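Stillow Hand-Held Gripper Pair: Setup and Care

Product page, revised March 12, 2021

The Stillow pair consists of a left and a right hand-held gripper for teaching robots to handle cloth. An operator holds one unit in each hand and carries out the task directly. This page covers the station, the fingers and routine care. It replaces the Carham leaflet supplied with units shipped before December.

Preparing the station

The work surface should be at least as wide as the largest garment to be handled. Fit a plain sheet and fasten it along the far edge with clips, so that it does not travel when cloth is dragged across it. A few wrinkles are acceptable. Keep spare cloths to one side and leave the middle of the sheet free for the garment in use.
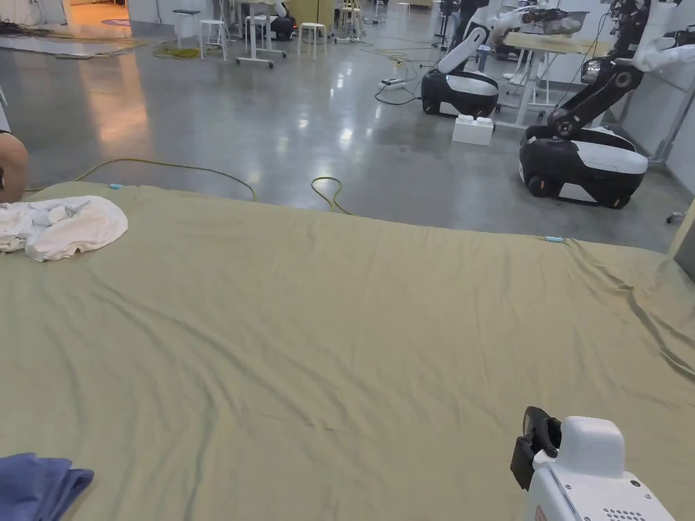
Power cables on the floor should be routed away from the side where the operator kneels or stands. Each unit is to be set down upright between sessions, never on its fingers.

Fingers and brackets

The black curved fingers are mounted on bracket assemblies held by round hex screws. Before each session, open the fingers fully and check that both sides move freely. Tighten the screws by hand after every 24 hours of use. A finger that sits lower than its partner will pinch thin fabric unevenly and should be reseated before any further recording.

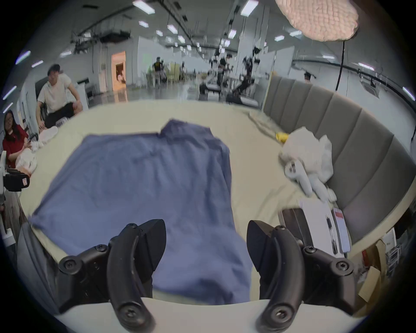 Piyumi Munasinghe writes that on her pair the left finger needed reseating twice in the first month, and asks whether thread locker may be used. It may, in the low-strength grade only. Stronger grades make later finger changes difficult - and can damage the bracket.

Cleaning

Lint collects at the finger tips and behind the brackets. Remove it with a dry brush at the end of each day. Do not use compressed air near the ventilation holes. 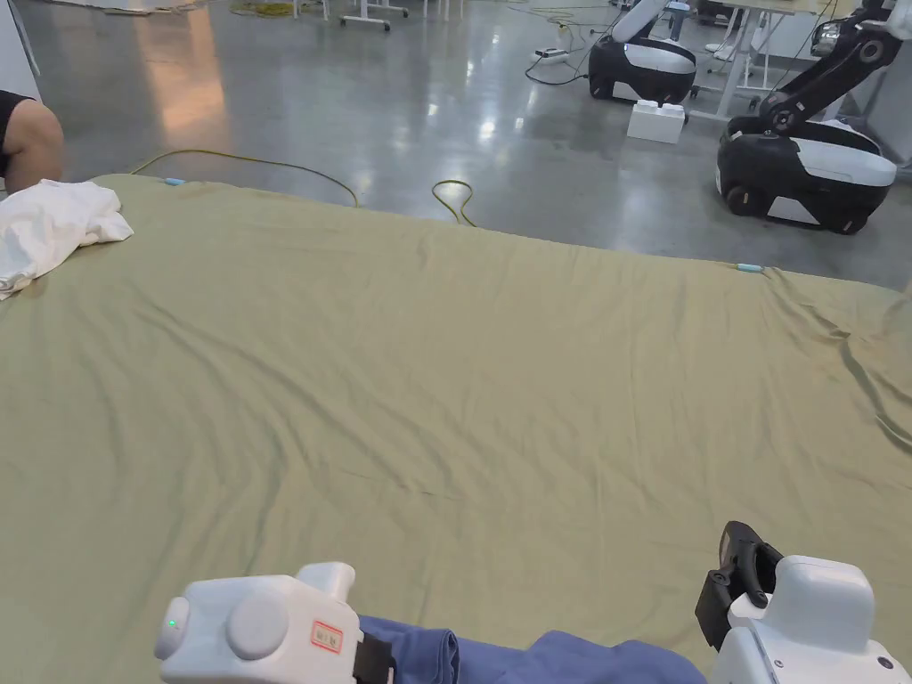

Housings may be wiped with a soft cloth, slightly damp. Labels should be left in place and kept readable, as the service desk will ask for them. Replacement fingers are ordered under part number 3830 and are sold in pairs.

Checks before recording

1. Switch on both units and confirm that the green lights are lit on each.

2. Grip a shirt at opposite sides and draw it gently into a straight ridge. The cloth should not slip from either unit.
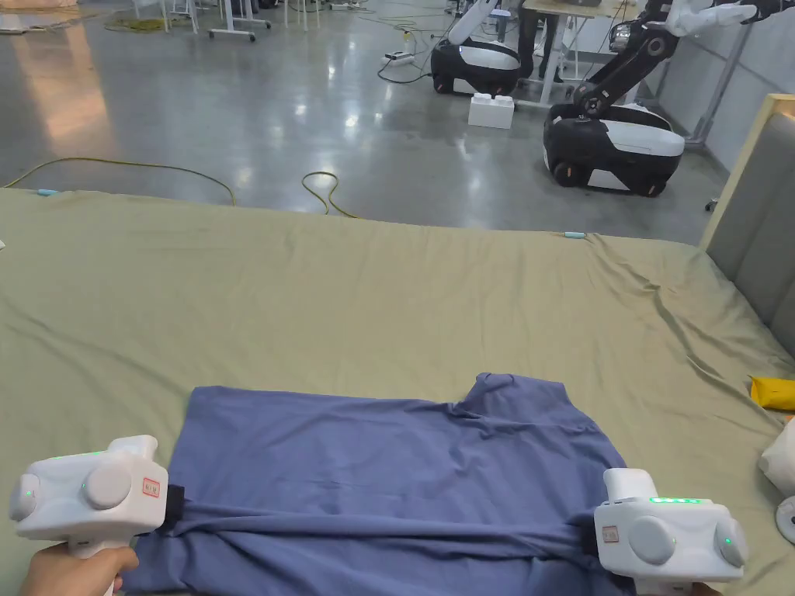 3. Release both sides together, then repeat with a lighter fabric.

4. Enter the result in the station log - including any finger that was reseated.

Service

Units are inspected at the Jaltorness workshop every 18 months. Requests should be addressed to Chibuzor Odukoya, Equipment Service.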